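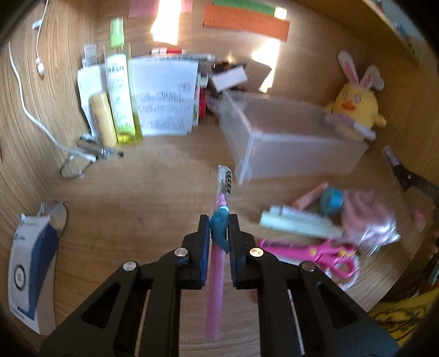

Budgeting for hand-held grippers

From the Gokotside Workshop Wiki, a reference for small robotics groups

Budgeting for hand-held grippers covers the choosing, costing and ordering of grippers that a person holds and works by hand, with a camera on board, so that the recordings can later be used to teach a robot arm. I've done the buying for our group at Gokotside through two rounds of equipment, and I wrote most of this page, so expect it to lean towards what a small outfit can afford (bigger labs have purchasing departments, lucky them!). Prices are what we were charged and will have drifted by the time you read them.

Background

The usual way into this field is to want a robot arm, price one up, go a bit pale and then notice that the hand-held version of the same gripper costs a small slice of the money. You can collect demonstrations with it for months before an arm ever turns up. We did it in that order and I'd do it again. The thing to watch is that the fingers on the hand-held tool ought to match the fingers you'll eventually bolt to the arm, or you'll be recording one kind of grasp and asking the robot to do another. So the arm comes into the plan on the first day even if it doesn't come into the invoice.

The parts of a budget

People new to the job put down "gripper" on one line and leave it there. My own sheet has the tool itself, spare fingers and pads, the camera and its mount, memory cards, storage, the desk and its bits, and people's time. Time is the largest by a mile and it's the one that gets left off, probably as it doesn't come in a box.

The tool

Most of the hand-held grippers we looked at are two-finger designs with linkages, in black, and from across a room you couldn't tell one maker from another. The differences are in the pivots and the pads. Cheap pivots get sloppy. Ask the seller whether the pins can be replaced singly or whether you have to buy the whole linkage, and get the answer in writing, please, I have been caught on this.

We bought from Okeo the first time and from Castillo the second. The Okeo tools were lighter and kinder on the wrist. The Castillo ones shut more evenly and came with a proper parts list, which won me over. Castillo charged us £193 for a spares kit, which I grumbled at and then used nearly all of.

Fingers and pads

Think about what you'll be picking up before you choose these. Slim pens want a ribbed or grippy face that closes nicely in parallel. A bag of something soft wants a wider, flatter jaw. Small stationery is popular as practice stuff: cheap, easy to replace, all different shapes, and it shows up a bad pad in minutes. If your plan has both pens and floppy packets in it, budget for more than one style of finger and a bit of time for swapping them over.

Pads wear. I now order them with the tool and again halfway through the project, and I put the date of fitting on the box lid. Mixing old and new pads on the same gripper is a false saving.

Cameras and mounts

The camera tends to be the second dearest item after the tool. A wide view is worth paying for, as you want the fingertips and a good part of the desk in shot together. Buy the mount from the same place as the gripper if they sell one. We tried to save money by making our own mounts and spent more in afternoons than the Grultetti ones would have cost us in pounds.

Check the lighting where you mean to work, too. Sun coming in and landing in patches on the back of a desk can be a nuisance or a blessing, depending on whether your robot will be living in the same sort of light. We kept ours as it came. A blind is cheap if you decide otherwise, but put it on the sheet.

One tool or two?
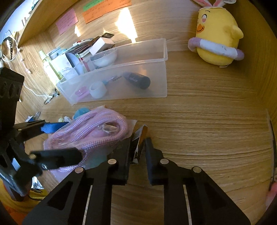
A second gripper is the question I'm asked about most, and I'm firmly in favour if there's any chance you'll want two-handed tasks. Holding a bag steady while the other hand goes for something else is miserable with one tool and perfectly pleasant with a pair. The catch is that nearly everything doubles: cards, mounts, pads, charging, and the hours spent lining up one recording with the other. When I costed our pair I doubled the tools and forgot the storage, and we ran out of disc space in the first month.

If the money won't stretch, buy one tool now and ask the supplier to hold the price on another. Okeo did that for us quite happily. What I wouldn't do is buy one of each make to compare them on the job. They won't match, and you'll end up with a left hand and a right hand that behave like strangers.

The desk and the things on it

This part of the budget is small and oddly enjoyable. An ordinary desk will do. You want it to look like somewhere a person works, with sticky notes, cables, a pair of scissors, a clear tray to put things in and a soft toy or two, because a bare bench teaches a robot about bare benches. We spent £44 on stationery and oddments and that did us very well.

A few notes from our own shopping:

Clear plastic trays and bottles are hard for cameras. Buy some for that very reason, but don't let them be the only containers you've got.

Soft things such as pouches and plush toys are worth having early, as they show whether the fingers close gently enough.

Keep duplicates of anything you'd be sad to lose in the middle of a task. Pens walk off. Caps walk off faster.

Time and people

A fresh pair of hands needs a while before the recordings are any good. I allow each newcomer up to 30 hours of practice and treat all of that footage as a cost, with anything usable a bonus. Squeezing a gripper for a whole day is tiring, so plan short turns and more people in preference to long turns and fewer. If you pay by the session, remember the sorting and checking afterwards. I used to leave checking out of the sheet altogether and then do it myself in the evenings, a silly way to run anything.

Order of purchase

There's no official order, and other contributors to this wiki do it differently. Mine goes: one gripper and its camera first, along with spare pads. Then the desk bits, bought in one trip. Then a couple of weeks of messing about, during which you'll discover at least one thing you've forgotten. The second gripper comes after that, then storage for the pair, then the arm when the grant comes through.

Leave slack for delivery. Our September order arrived in dribs and drabs, with the camera mounts last, and the tools sat on a shelf looking expensive until they came.

Common mistakes

Buying the arm first and having no money left for fingers. Choosing a gripper by its strength when the job is picking up pens. Forgetting chargers and cables (there are never enough, and they all end up in a tangle by the wall). Assuming a warranty covers pads, which it didn't in either of our cases. Spending the whole sum in one go.

I'd add one of my own, and it's to do with hire. We hired a Castillo tool before buying, thinking it was thrifty, and then kept it so long that the fees came close to the purchase price. Hire is grand for a trial if you put the return date in the diary and stick to it.

See also

Choosing a camera mount; Storing recordings on a small budget; Pads and finger shapes; Planning for a first robot arm

Last edited Thursday, August 19, 2021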